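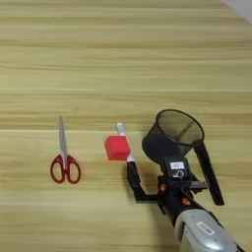

If a robot takes over the sorting at a workplace, what happens to the people who used to do the sorting?

Most of them go on working, at least at first, but at a different job that usually has the same name and the same pay. They feed the machine, clear it when it stops, and handle whatever it can't. Whether that is better or worse work depends on decisions made by managers, and the machine has no part in those.

Print this page | E-mail this page
9 shares | 5 comments

WORK AND MACHINES
Notes for Session 5: The sorting table
Hemi Lowther

These are the notes I talk from, tidied up a little. They don't replace the reading. If you missed the session, get somebody's account of the discussion as well, as it went off in a direction I hadn't planned and was better for it.

1. Where we left off

Last session ended with the claim that automation "takes the dull part of the job and leaves the interesting part." I asked you to find one workplace where this had happened and to bring the evidence. Several of you brought a brochure. A brochure is evidence of what a seller thinks a buyer wants to hear, and you can learn a good deal from it on that footing, but it won't tell you what a shift is like.

So we are going to spend this session on one case, and a small one. Big cases (car plants, ports) are well covered in the reading, and they tend to make people think that automation arrives all at once with a fence around it. In small firms it comes in on a cart and gets plugged in next to the kettle.

2. The case: Tekcombe

Tekcombe is a returns and repacking business in Skandodley. Schools and offices send back supplies they over-ordered or didn't want, and Tekcombe sorts them, throws out what can't be sold, and packs the rest into mixed desk sets. Before the change, 9 people worked the sorting tables. The year after, it was 5. The firm says no one was let go, and as far as I can tell this is true. People left, as people in such jobs do, and weren't replaced. Keep that in mind when you read the phrase "no job losses" in a report. It describes what happened to the people present on the day of the announcement. The people who would have been hired the following March don't appear in it.

The arms were leased from a supplier called Cekonance, along with a piece of scheduling software named Ko that decides which tote goes to which table. I mention Ko now and will come back to it, since in my view it changed the work more than the arms did, and it got one paragraph in the proposal.

3. What the old job was

Ask a manager what a sorter does and you'll hear "picks things up and puts them in the right place." Ask a sorter and it takes longer. My notes from the sorters' own accounts include:

- checking whether scissors are stiff or loose at the pivot
- pulling the cap off a marker and trying it on scrap
- bending a wire holder back into round by hand
- noticing that the same school has sent back the same item three times, and telling someone
- going slower in the last hour so as not to be given another pallet

The last one is in there on purpose. Students like to leave it out, as if we were writing a reference for somebody. Control over your own pace is part of a job, and for many people at Tekcombe it was the part they would have fought for if anyone had put it to a vote.

None of these things was in the job description. When the firm timed the work, it timed the picking up and putting down. The rest was recorded as delay.

4. What the trial measured

The trial covered 3,267 items. For each one, the log recorded a pick, a place, a time, and whether the item ended up in the right bin. On those terms the result was good, and the report is cheerful about it.

Now look at how an item got into the trial in the first place. Totes were made up by hand the evening before. Anything tangled, sticky, leaking or in pieces was taken out, and the person who took it out was paid from a different budget line. Her hours don't appear in the comparison. I don't think anyone set out to cheat. The people running the trial wanted to know whether the arm could sort stationery, and a leaking glue bottle looked to them like a distraction from that. To the sorters, a leaking glue bottle was a normal Saturday.

Exercise for those who like arithmetic: the report gives a cost per item for the arm and a cost per item for a person. Find every hour of human work that the first figure depends on and see where it is charged. You will need the appendix. You will also need to make two guesses, and I'd like you to write down what they are.

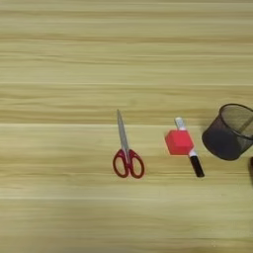 The word "item" does a lot of quiet work in a report of this kind. A log needs one line per thing, so someone has to decide what a thing is, and that decision gets made long before the shift begins. A pair of scissors with the blades shut, lying by itself on a clear stretch of wood, gives no trouble to anybody. The marker next to it is harder, with what looks like a red foam cube pushed onto the middle of it, white end sticking out one side and black end out the other. Is that one item or two? Should they be pulled apart, and does the foam go in the trash or back in a set? A sorter would settle it in a moment and forget having done so. The software needs a rule, and the rule has to be written by a person, and at Tekcombe that person turned out to be whichever sorter was standing nearest. She was paid as a sorter while she did it.

5. Names for the leftover work

After the trial, the sorters became "cell attendants." In discussion, some of you said this was at least a step up in title. I'd want to see the step up in something else. The pay band was the same. The training was a morning long. What the attendants do, by their own account:

- load totes
- reach in when the arm has stopped
- press a button on a screen to say what went wrong, from a list of 9 reasons
- take the rejects to a side table and sort them the old way

The fourth task is the old job with the easy items removed. Think about what that does to a day. When you sorted everything, the plain items were a kind of rest. Pencils, pencils, erasers, then something awkward, then pencils again. At the side table it is awkward things from start to finish, and the target for the side table was set using the old average, easy items included. One attendant described it as "all gristle."

So the claim that the machine takes the dull part may well be correct. It took the dull part, and people found out they had been using it.

6. Ko

Before Ko, totes sat in a line and a sorter took the next one. There was some trading. If you had a bad back you left the heavy totes and somebody else took them, and you did their labels. Ko assigns totes by table and won't release a second until the first is closed. The trading stopped within days. No one had told the software about it, as no manager had ever known it was going on.

This is the point where I part ways with the more excited readings on your list, on both sides. The hopeful writers look at the arm and see relief. The gloomy writers look at the arm and see replacement. Both are looking at the arm. Plenty of the harm here, such as it was, came from a piece of software that could have been installed with no robot in the building, and that a reasonable supervisor could have set up differently in an afternoon.

7. What can fairly be said in favor

I get accused of never answering this, so:

Wrist complaints went down among the attendants who load. They went up slightly at the side table, but fewer people work there. Two of the older sorters told me they'd have had to quit under the old arrangement and are glad they didn't have to. Misplaced items are fewer. The firm is still in Skandodley, and its owner says it wouldn't be otherwise. I can't test that last statement and neither can he, but he may believe it.

I'd also say that the arm itself is not disliked. People grumble about it the way they'd grumble about a slow elevator. The anger, where there is any, is about the list of reasons on the screen. None of the choices is "I stopped it." An attendant who halts the arm for a good cause has to log it as a fault of some other kind, and those faults are added up per attendant.

8. For next session

Read the two short pieces in the packet. Then visit a place where some part of the work has been handed to a machine (a library, a pharmacy and a car wash have all served in past years) and watch for an hour. Write one page on what the people do in the gaps. Please don't interview the manager first. You'll end up seeing what you were told to see, and I'll be able to tell from the page.

Bring your guesses from the exercise in part 4. We'll compare them before we do anything else.

Print this page | E-mail this page

Recent notes in this course
Session 4: Who writes the brochure?
Session 3: Time study, then and now
Session 2: What a job description leaves out
Session 1: Three meanings of "labor-saving"
Reading packet and late work policy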